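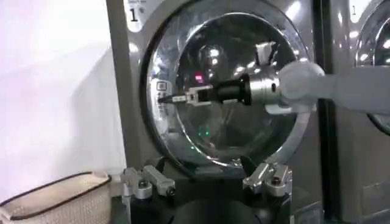
wrist camera, door 1, gripper at the left side of the ring

Hi all,

Great news from the washer door work! The new ring fitter is merged, and I'm so pleased with it that I have to tell the whole list, including those of you who only signed up for the release notes. It lives in the Zirnley perception package, next to the old one, and you switch it on with door_fit: ring in the launch config.

On 30/05/2019, Mayu Tsuchiya wrote:
> I replayed the Clostmont logs with the default settings and the
> door pose still jumps whenever the wrist rolls. Depth on the glass
> is junk, as expected. But I also see the color segmenter pick up
> blobs in the middle of the window and call them part of the panel.
> Is it worth masking the whole window before we fit anything? And
> can Alva cope if the pose only comes in at 5 Hz, or does the
> planner give up and replan every time?
>
> Mayu

Yes, mask the whole window! I tried being clever for far too long, keeping the "good" depth pixels on the glass and throwing out the rest, and there are no good ones. The new fitter drops everything inside the ring before it does anything else. Then it takes edge points from the ring, fits an ellipse, and works out the door plane from that plus the known diameter. The hinge side comes from the config for now.

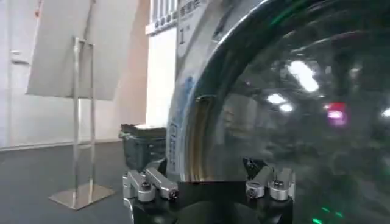

Photo: wrist camera, Wulow door project

With the arm close in like this the ring is only partly in view, and the old code simply refused to fit it. The new one takes an arc, as long as the last good pose is recent enough to start from. I ran 2,302 images through both fitters. The old one threw out 1,000 of them for "incomplete contour" and the new one threw out 29, mostly motion blur. I still want somebody else to run it on their own logs before I brag any more than that.

Two things to watch out for. The chrome is so shiny that the edge finder sometimes locks onto a highlight running along the ring instead of the ring itself, so please leave the gradient direction check on. And the printed "1" on the machine makes a lovely landmark when it's in view, but don't make your code depend on it.

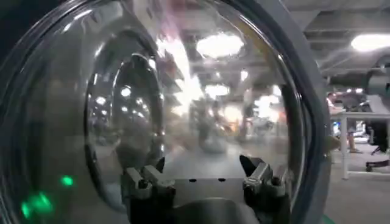
On the blobs Mayu found, I think the segmenter needs a proper reflection test, and I have a rough one on a branch. It warps the last image by the door plane motion and drops whatever doesn't move with the plane. The two green lights low on the left of the dome are a perfect case for it, and so is the bright oval from the ceiling light higher up: strong, clean edges, exactly what a segmenter loves, and no use at all for finding the panel. The branch is called mirror-test and it adds 19 ms per image on my desktop, which I'd like to get down.

As for Alva, 5 Hz is fine if you set pose_hold to true. The planner then keeps the last door pose and only replans when the new one is outside tolerance. With pose_hold off it replans on every message, and yes, that looks as nervous as it sounds :)

Still open: reading the hinge side from the image, and a decent unit test for short arcs. Patches for either one are very welcome - I'll review them quickly, promise. Mayu, could you rerun your Clostmont logs with door_fit: ring and send me the pose plot?

Cheers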